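Home testers wanted - Lineck hand-held gripper kit, Lostton area

Lineck is looking for people to try out our hand-held gripper kit at home and tell us what's wrong with it. Paid. Start in March, places go fast so dont sit on it.

The kit: one gripper you hold in your hand, two soft fingers, camera on the tool. You do ordinary chores with it. Folding towels, moving blankets, making up a bed, putting small stuff away. What you record goes toward teaching robots to do the same jobs. We also want your honest opinion of the kit itself, since it goes on sale after this round.
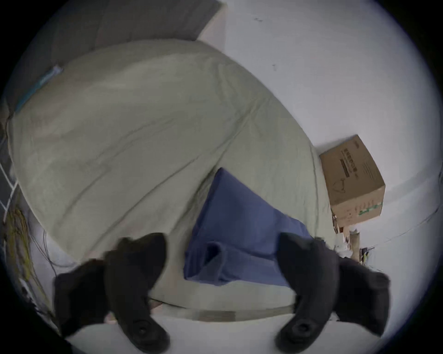

Cloth is the main thing this time. Last round (code name Macedo) was mostly cups and boxes and we got plenty. Soft things are harder, they slide and bunch up and the fingers don't always get a good hold. Slow is fine. Drops are fine, leave them in, just pick it up and keep going.

What we need from you:
- 3 weeks, up to 7 hours a week, your own schedule
- a bedroom or living room with decent light
- your own bedding and towels, any color, no need to buy anything
- 18 or over, okay with lifting the tool for a few minutes at a stretch
- short written notes after every session. Bad grip, sore wrist, battery, strap too tight, whatever bugs you

No tech background needed. Lefties very welcome, we are short on those. Keep other people, mail and family photos out of view while recording.

Pay: $300 at the end of the three weeks, plus parking for the training session. Training is one morning at our Ommont office, 9:30 to noon, bring a towel. You pick up the kit there and bring it back there when your done.

Already did Macedo? You can apply again. We have 1,722 clips from that round and the notes were a big help.

To apply: use the form on this page. Give your town, which hand you use, what kind of bed you have and when you can start. Phone number too please, we mostly call. Apartments fine, pets fine if they can stay in another room.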